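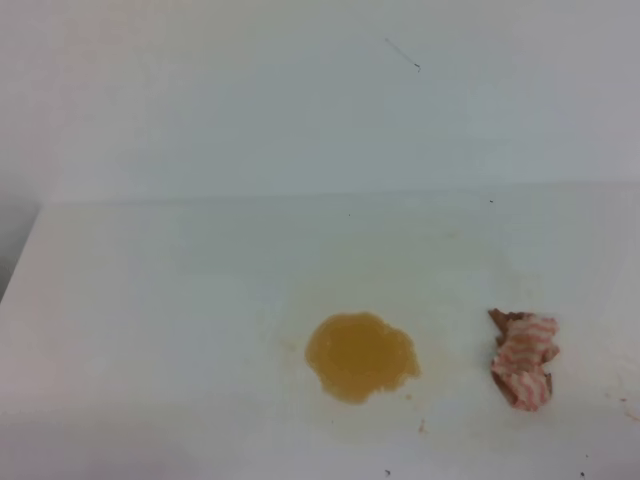
The table at Maltville with a yellow-orange puddle on it.

I spent most of February on wiping, which is harder for a policy to learn than picking things up. Neagu is our method for it. It trains on 672 demonstrations and scores each short run of motion by how much stain is left afterward, as judged by the fixed camera.
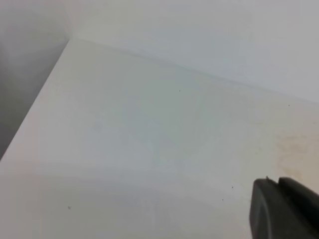
Wrist view, with a pale stain beyond the finger.

The wrist camera loses faint stains easily. Pale beige on white is close to what a shadow looks like, and our first version, Braketti, treated both the same way. It would go over a clean patch again and again.

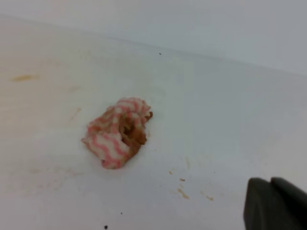

The other problem is what's in the gripper's reach. A crumpled thing has no fixed shape, so Neagu doesn't try to estimate one. It picks a grasp point from the wrist view and checks it against the fixed view before closing.

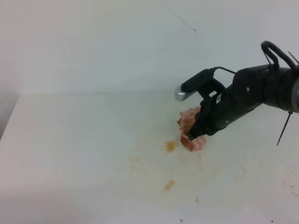 We trained for 2,000 steps on Limach, then another 2,000 with the stain score turned on. The second half made most of the difference. Repeat passes over clean table dropped to almost 9 percent of all strokes. Smears that have thinned out at the edges are still the weak spot, and I want to try a second light before changing the model again.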